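Garnow's tea room is reopening, and I've already had two scones

December 10, 2025

Well, it's official — the old tea room on Skuteditz Lane is opening its doors again in February, and I for one am thrilled. It's been shut for over 80 weeks, and I've walked past those papered-up windows on my way to the bus for every one of them, feeling a bit sorry for myself.

If you're new to the village, Garnow's was where you went after the dentist, before the school play, or when it was raining and you'd missed the 126 (which, let's face it, happens a lot). It closed when the boiler packed up and the lease ran out in the same month. I'd more or less made my peace with it turning into flats.

The new tenant is Loukia Tsoukalas, who some of you will know from the bakery stall at the Saturday market. She got the keys in the autumn and has been in there most evenings since, scraping off wallpaper and arguing with the plumber. I popped round last week to be nosy and came away with two scones and a very long list of things she still has to buy.

She's keeping the name. "I did think about changing it, but everyone would have carried on calling it Garnow's anyway," she told me, and I think she's right. My mum still calls the chemist by the name it had before I was born!

The menu will be short to begin with. Expect soup, toasties, a daily cake and proper pots of tea, plus Greek coffee made the way Loukia's grandmother taught her. I had mine medium sweet and could have drunk it all afternoon. There'll be cheese pies on some mornings too, and I'd get there early for those if I were you, as the stall always sells out before I've found my purse.

The tea itself is coming from Pridatel, the little blending firm over at the mill, and they've put together a breakfast blend just for the shop. I tried it with milk and it's strong stuff, the sort that wakes you up whether you wanted it to or not.

As for the seating, the big window table is staying (hooray), but the wobbly bench by the door has gone to the tip. Loukia would like to put a few tables out at the back once the weather warms up. That depends on getting the yard wall mended, and the quote she's had for that is £800, so it may have to wait for a good run of cake sales.

She's also after old photos of the place to hang along the corridor. I know there are some good ones about, including the street party with the collapsed trestle, so do have a rummage. You can drop them off at Nartey Hardware, next door but one, and they'll be copied and given straight back. Put your name on the back in pencil, please.

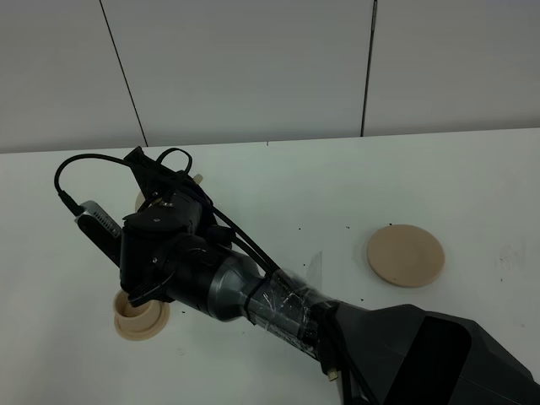

Opening hours haven't been settled yet. Loukia is leaning towards early mornings and closing mid-afternoon, with one late evening a week if there's enough interest. I put in a word for the late evening, obviously, as there's nowhere to sit down round here after five unless you fancy the pub.

She's looking for someone to help at weekends as well. You don't need experience, but you do need to be all right with stairs, as the kitchen store is down in the cellar. Leave your details at the market stall or push a note through the tea room door.

I'll post the opening date as soon as I have it.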